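Fembridge Refurbishment Center
Automation of Desktop Teardown: Progress Report to the Reisinger Fund
Reporting period: April to August

Work completed

The Kelulent arm at bench 4 moved from trials to daily use in May. It now handles memory modules on desktop computers. By the end of August it had processed 3,096 units. Opening the case and clearing cables are still done by hand, and we do not plan to change that this year.

Staff on the teardown line used to pull memory for most of a shift. Several had reported sore thumbs and wrists. They now rotate between case opening, testing and supervising the arm, and no one stays on one task past the midday break. 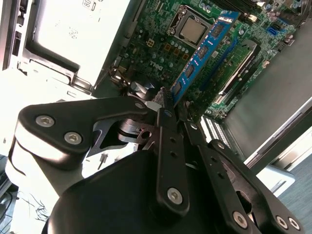

Memory module held in the gripper over a Dell motherboard.

Staffing and training

No positions have been cut. Of the 35 people on the floor, 11 have finished operator training, and the next group starts in October. Two experienced technicians asked to stay on manual work and have done so. The operator role carries a higher pay grade, paid from our own budget.

Problems

Small form factor cases remain difficult because the gripper has little room beside the drive bay. These go to the manual benches. Operators also asked for a stop button on the left side of bench 4. It was fitted in July.

Next period

We will connect the arm's log to Mundis, our inventory system, so that operators no longer type in module counts at the end of a shift. Spending is within the approved budget. We are not requesting changes to the grant.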